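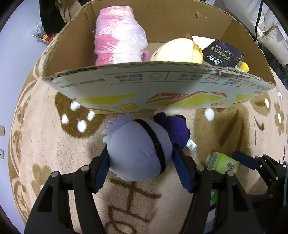

Ollodell History Forum > Sieges and Fortifications > The winter siege of 1407: how long did it last?

Print this thread | E-mail this thread

ditchwarden
Right, I've finally got through the Grurkum chronicle in the new translation and it's brilliant. Every book I own says the siege of Flirkura in 1407 lasted 34 days. The chronicle gives the day the gates were shut and the day they opened, and if you count both it does come to 34. But then there's a line about the besiegers "coming again to the ditch", which makes me think they left halfway through! Has anyone looked into this?

mossy_gatehouse
Ooh, I love that passage. I always read it as a second assault, with the camp staying put. They'd have had a miserable time packing up in that weather, and the river was frozen so they couldn't float the guns anywhere.

pikeandpottage
Can't agree, sorry. The Atinga town accounts pay for bread for 262 men, then there's a gap, then bread for 100. If the camp never moved, who was feeding it in between?

mossy_gatehouse
Accounts have gaps all the time though. Somebody loses a page, or the clerk is ill. I wouldn't hang a whole retreat on missing bread.

pikeandpottage
Fair, but the gap falls in the same week as the "coming again" line. That's quite a coincidence.

ditchwarden
I didn't know about the bread!! Are the accounts printed anywhere, or do you have to go to Atinga?

pikeandpottage
Printed, but only the first volume, and the index is dreadful. Look under "carting" instead of "bread" (I lost a whole weekend to that).

oldvellum
Small point on the translation. The word given as "ditch" can also mean the outer bank, and the older edition has it that way. If they came again to the bank, they could have been sitting a field away the whole time. So I'm with mossy on this one.

ditchwarden
Now I want both editions open side by side. I'll copy out the two versions tonight and post them in here so we can argue over them properly.

Related threads
Who paid for the walls at Flirkura?
Reading town accounts: where to start
Grurkum chronicle, old and new editions compared
Early guns on frozen ground

Contact the moderators | Copyright Ollodell History Forum | Back to top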